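Terklow Work Surface Sheet, Light Gray

The Terklow sheet is a cover for workbenches, packing tables and craft desks. It lies flat over the existing top and can be lifted off when you need the bench back. Sold by Skadelis in single sheets and in packs of 25.

Item no. 284
Color: light gray
Finish: matte
Fits: Wragg and Tralstead benches without trimming
Cutting: utility knife and straightedge

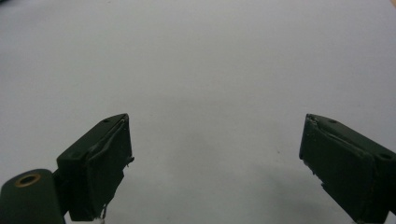 Color is the main thing customers ask us about before ordering. Terklow comes in one shade, a cool pale gray with no pattern or printed grid. Dark green parts stand out clearly against it, as a wisp of whitish fiber does against the dark green. Small screws and thread ends are easy to find on it for the same reason. If you need measuring lines, order the ruled version instead.

Wipe with a damp cloth and mild soap. Do not use solvents or abrasive pads. Store flat, or roll with the face side out. A rolled sheet needs up to 4 hours to settle before use.

Orders ship from our Tralstead warehouse. For cut sizes or orders over 3,000 sheets, contact Graham Birkett in trade sales. The next price list comes out in June.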